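Gruvport Community Boards > Kitchen & Laundry > Small appliances

Plastic kettle lid gone stiff – live with it or replace?

Started by tarar_teapot
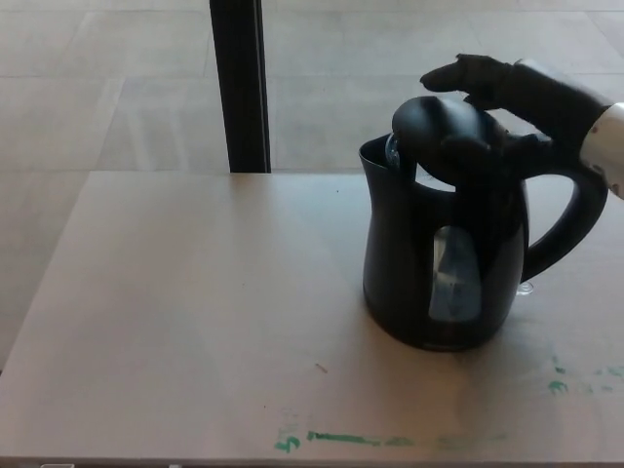 tarar_teapot
Original post, 7:40 am

Morning all. Basic black plastic electric kettle, nothing flash, water window on the front and a lid on top that you press down until it clicks. For the last month or so the lid has been getting harder to shut. You press it, it pops back up a few millimetres, you press again, and on the third go it might catch. If it doesn't catch, the kettle keeps boiling long after it should have switched itself off and the whole splashback gets a steam bath.

I've looked at the hinge and can't see a crack. We're on bore water out here in Tarar so everything grows a crust eventually. Is this a scale thing, or has the plastic had it? I'd rather not buy another one if a bit of vinegar will sort it out.

flatwhite_8
Scale, I'd put money on it. The catch is a tiny tongue that slides into a slot, and once there's grit in the slot it won't go home. Half vinegar, half water, bring it to the boil, leave it for an hour, tip it out. Then do the slot itself with an old toothbrush. Ours came good straight away and we'd been leaning on that lid like we were closing a suitcase.

ovenmitt
Please don't boil vinegar in a closed kitchen unless you want to cry for the rest of the day. Citric acid from the baking aisle, a heaped tablespoon, no smell at all. Same result and your tea won't taste like fish and chips.

flatwhite_8
I like fish and chips

gumboot_gran
Can I put in a word against fixing it? I had one with a dicky lid and kept using it, and one evening I was pouring for the hot water bottle and the lid swung open. Got the steam right across my knuckles. It went in the e-waste the next morning. A kettle isn't worth a burnt hand, love.

tarar_teapot
Ouch, sorry to hear that. Mine hasn't opened on the pour so far, it just won't close nicely to start with. I'll keep a tea towel over my hand till I've had a go at it.

ovenmitt
Keep the tea towel away from the spout if you do, the steam goes straight through it. And hold the handle properly, don't try to keep the lid down with your thumb while you tip.

provovano_pete_s_shed
I've pulled a few of these apart. Two things go on that style of lid, the spring under the button and the hinge pins. If it pops back up evenly it's the catch or the spring. If one side sits higher than the other it's a pin, and you won't fix that with citric acid or anything else. Look at it from eye level with the kettle on the bench and see if the gap is the same all the way round.

Also while you're in there, take the little filter out of the spout. If it's clipped in crooked it can foul the front edge of the lid on some models. Cost me a whole afternoon once.

tarar_teapot
Never thought of the filter! I pulled it out to rinse in April and I honestly couldn't tell you if it went back the right way. Will check tonight.

hasitard_hills
Different view. I gave up on plastic ones and got a stainless stovetop for 14 dollars at the Hasitard tip shop. No lid catch, no filter, no window to go cloudy. Slower, sure, but it whistles.

flatwhite_8
And uses twice the gas. I timed ours camping and it took nearly 9 minutes for a full one. I want my coffee before the kids are up, not after.

hasitard_hills
Put less water in it then. Nobody needs a full kettle for one coffee.

gumboot_gran
I'm with Hasitard on the water, people always overfill. That's half of what the window is for.

cupboard_moth
Has anyone bought one of the fancy gooseneck ones? Saw one in Provovano for 185 and nearly fell over. Lovely colour though.

ovenmitt
For 185 it can make the toast as well.

tarar_teapot
Update, 8 at night. Filter was in back to front! Turned it round, did the citric acid, scrubbed the slot, and the lid shuts first press now. The gap looks even from the side too, so I'm guessing the pins are okay. The window is still a bit streaky inside – anyone got a trick for that? The toothbrush won't bend far enough.

provovano_pete_s_shed
Bottle brush, the skinny sort for baby bottles. Empty and unplugged, and go easy at the seam or you'll have a leak to post about next.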